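4. Who decides what a bowl is for?

I should say how I got into this part of the study, because it wasn't planned. The project was meant to be about shared meals: how long people sat, who cooked, who washed up. Tamsin Haddad and I had written the interview schedule over one long afternoon in May, and there was a single question in it about crockery, tucked in near the end as a sort of breather. We thought people would say "oh, just ordinary plates" and we'd move on to the washing up.

They didn't move on. The first person I interviewed in Fovmont talked about her soup bowls for so long that I had to turn the recorder over to its second battery. She had one set from her mother-in-law, one from a closing-down sale and one she described as "the ones that are allowed to break". I went home and rang Tamsin, who'd had almost the same conversation on the other side of the river, and we agreed there and then to let the crockery question run as long as anyone wanted it to.

So this section is about naming. By naming I mean the words people use for the dishes they eat from every day, and in particular the words that don't match what the maker or the shop would have called them. We ended up with 643 separate names from 80 households, and I'm still a bit stunned by that. Our coding scheme (see Section 3) follows Pillay's distinction between shape names and job names. A shape name tells you what the thing looks like - "the deep one", "the flat bowls". A job name tells you what it does in that house, and you can't guess it from looking. "The olive dish" was a job name in eleven homes, and in four of them it had never held an olive in the memory of anyone living there.

I'd assumed before we started that job names would belong to the special stuff, the serving dishes and the things that come down from the top shelf at New Year. It was mostly the other way round. Big serving dishes tended to get a shape name or a family name ("Auntie's oval"), and the little everyday pieces collected job names like burrs. Sauce dishes were the worst offenders, or the best, depending on how you feel about coding. Between them our households used their sauce dishes for teabags, rings, pills, cat medicine, egg yolks waiting to be wanted, and salt.
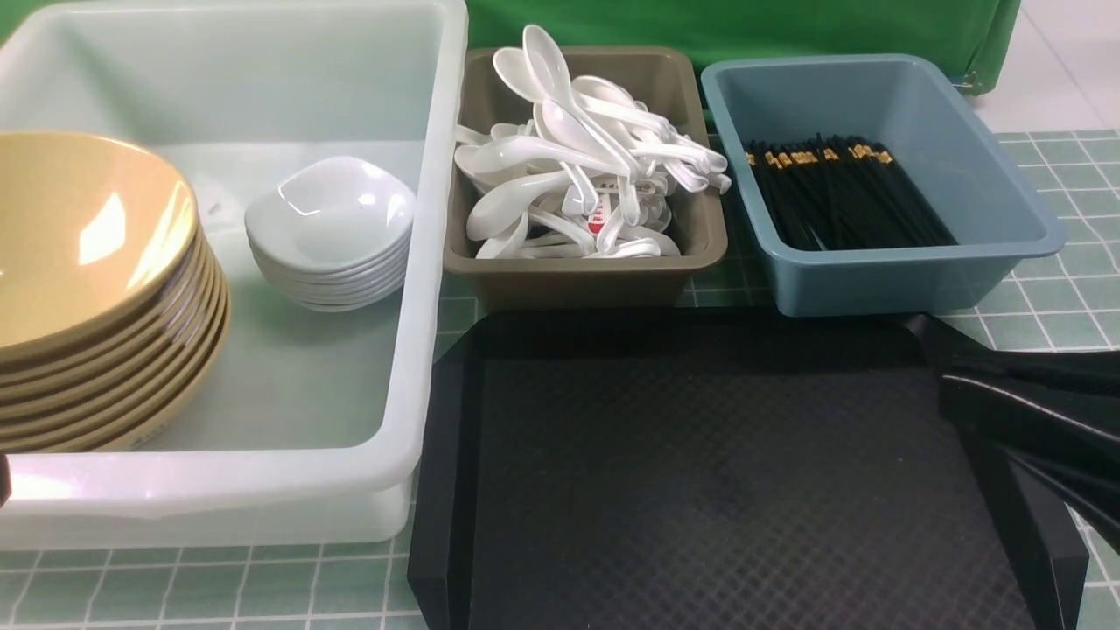 Diệp Cao, who did the interviews in Ekerberg and is a far more patient listener than I am, noticed something I'd missed completely. People switched between the two kinds of name depending on who they were talking to. To her, a visitor with a clipboard, a man would say "small dish". Then he'd call through to his daughter to bring "a teabag", meaning the dish, and the daughter would bring the right thing without a word. Diệp started writing these asides down in the margin, and once I'd seen her margins I went back through my own recordings to listen for the same thing. It was all over them. I had just been waiting politely for people to stop shouting to the kitchen so I could carry on with my questions, which I find rather embarrassing now.

We've called these calls-through, for want of a better term (Raghavendra Rodrigues wanted "domestic vocatives" and was outvoted). They matter because they're the closest we got to hearing the names in use. When you ask someone what they call a bowl, they think about it, and thinking about it tidies it up. When they want the bowl, they just say the word.

Figure 4. Crockery of the everyday kind discussed in this section: stacked bowls and nested sauce dishes in a plastic bin.

Storage came into it much more than I'd expected too. In the homes where things were stacked by shape, bowls in bowls and plates on plates, shape names were commoner, and I suppose that makes sense, as you'd be looking for a shape when you opened the cupboard. Where people kept things by job, with the porridge bowl next to the oats and the rice bowl near the rice, job names took over almost entirely. I can't tell you which comes first. Tamsin is convinced that the cupboard makes the words. I lean a little towards the words making the cupboard, mainly on the strength of one couple in Ekerberg who moved house and rebuilt the same arrangement in a kitchen where it plainly didn't fit, with the breakfast things a good long walk from the kettle.

Moving house was useful to us in general, as it happens. Anyone who had packed a kitchen lately could remember what they'd written on the boxes, and what you write on a box is a lovely in-between sort of name. It has to work for you, but also for whoever is carrying it. One household had kept its boxes in the loft, and I was allowed up to read them: "good bowls", "bowls", "bowls - not the good ones", and then, in a different hand, "dips etc". The "etc" turned out to be where all the interesting things were.

I don't want to make too much of numbers in a study like this, but one is worth giving. Of the 643 names, more than half were known to everyone in the home over the age of five. That surprised me. I'd expected each person to have a private set of words with a bit of overlap, and what we mostly found was a shared list with a few private ones hanging off the edge. The private ones belonged, nearly always, to whoever did the most cooking.

There were disagreements, of course, and they were some of the nicest bits of the recordings. Two sisters in Fovmont spent a quarter of an hour on whether a certain yellow bowl was "the mixing bowl" or "the crisps bowl", and each brought in evidence from a different birthday party. Dolores Ridgeway, who transcribed that one for us, wrote "unresolved" at the bottom and underlined it twice. We coded it under both headings, and it counts as two of the 643.

One thing we can't say much about is shops. Tusevitz's work on catalogue language suggests that sellers have been adding job names to plain dishes for decades (dip bowl, tapas dish, snack bowl), and Ajith Kaimal has asked me more than once whether our families were simply repeating what was on the packaging. I don't think they were. Hardly anyone could remember what the packaging said. But we only asked about this in the later Ekerberg interviews, after he'd raised it, so the Fovmont half of the material is silent on the matter, and I've left the comparison out of the tables in Section 5.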